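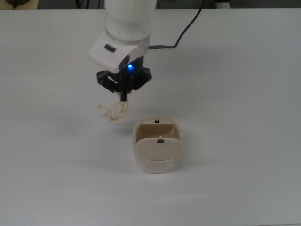
How often does the arm need checking before a club session?
Every single time somebody switches it on, even if the last group only packed up at lunch. It takes roughly 18 minutes once you've got the hang of it.

Katayama Robotics Club — Pre-Run Checklist, Cloth Pick and Drop
Thursday session, Bench 2
Checked by: Riku Hayashi
Second check: Orvokki Manninen

1. Emergency stop within reach of the operator
OK. Tested before power-up and again after. Great habit, keep it up!

2. Table bolts and arm base
OK. No movement when pushed.

3. Cable at the wrist
OK, with a comment. Connector is snug. Please leave plenty of slack in the curve so it doesn't pull when the wrist turns.

4. Gripper bolts and linkage plates
One bolt on the left plate took a quarter turn. Haruto has marked it with paint pen so we can see if it creeps.

5. Finger closing force
OK at 55 per cent. Try this setting if you haven't yet — it holds thin cloth beautifully.

6. Container position and flap
Needs attention. Line it up with the tape square before you start, and check the flap moves freely. Riku O. has a new drop height to try in August and I can't wait to see it.

7. Work area
Drink bottles and phones off the bench. Hair tied back, sleeves rolled, lanyards off.

8. Speed limit
Set to slow for all first runs. Masaru signs off anything faster.

Result: pass, recheck item 4 at the end of the session.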